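Section 4: Setting up on a working showroom floor

By now you've charged everything and read the bit about logins in Section 3. Good! This section covers getting a hand-held gripper session going in a shop that's still a shop. I run the floor side of these for Ganurley, and most of what follows I learned by tripping over it.

First, a word about the staff, and please don't skip it. The people who clean and tidy the showroom will want to know what all this means for them. At Temholm I walked in with the cases, said "morning" and started unpacking, and I spent the rest of the day feeling like the guy who came to measure the desks. Now I sit down with everyone before I open a single case. I tell them the grippers record how a person does the job so a robot can learn the boring parts later, and I tell them I don't know yet which parts those will be. Then I hand over the task list and let them cross things out. They always do.

4.1 Before you start

1. Agree on the work area with the floor manager. Write down which displays are in and which are out.
2. Pick one spot for power and cables, against a wall if you can get it.
3. Walk the route from there to the farthest display and back.
4. Put both grippers on and check that the small light on each one is green.
5. Look over the marker cubes. Wipe off fingerprints with a dry cloth.

Note: Polished tile throws light back at you in streaks, and the tracking doesn't love it. If the Fovix screen shows more than 35 dropped frames in a minute, turn a little so the glare is off to one side and try again.

4.2 Running a pick-and-place task

1. Stand where you can reach the item without leaning over a display.
2. Open the fingers all the way, come in slowly and close on the body of the item.
3. Hold still for a beat, then lift.
4. Carry it to the target spot, set it down and open the fingers before you back away.
5. Say "done" out loud. (You'll feel silly for an hour, then you'll start doing it at home.)

Pump bottles get their own practice round. They're slick, they're top-heavy when full, and a squeeze that's fine on a cardboard box can be a bit much for thin plastic.
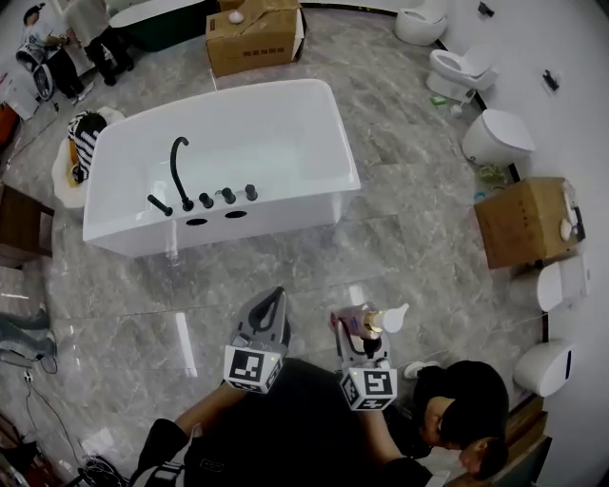
Figure 4-1. Pump bottle held between the fingers of the right gripper, bathroom showroom.

I like to do bottles early, while my wrists are fresh. Small stuff on the floor comes next - wrappers, caps, that sort of thing - and seats and lids go last, as they take the most patience.

CAUTION: Never swing a gripper over a tub or a basin while it's holding something. Go around. A chipped display is an awful way to meet the store owner.

CAUTION: Other people will be bending and crouching near you, and your eyes will be on the fingers. Call out before you step back.

4.3 Sharing the floor

1. Keep each run under 500 seconds, then put the grippers down and stretch.
2. Swap operators at every break. Let the regular staff have a turn if they want one.
3. If a customer comes in, stop. The sale comes first.
4. At the end of the day, go over the clips with the people who normally do the work.

Step 4 is my favorite part of the job. Ylva Haugland, who ran the floor at our Siregar site, watched one of my runs and told me I was tidying like a person who'd never had to tidy. She was right, so we redid the whole list her way. Her title has changed since then - she signs off on the task lists now, with a pay bump - but two of her coworkers asked to stay out of the recordings, and that has to be fine too. Don't push.

If a run won't save and you get error 927, go to Section 7.

Comments (3)

mopandglow: Can you add something about left-handed operators? I kept wanting to do the bottles with the other gripper and wasn't sure if that messes up the data.

Dale_R: Our manager skipped the sit-down talk and it was a rough week. Wish she'd read this first. Also, do we get to see the clips if we're not operators?

tilefloor160: Turning away from the glare worked for me, thanks! Still getting 927 though, and Section 7 won't open on my tablet.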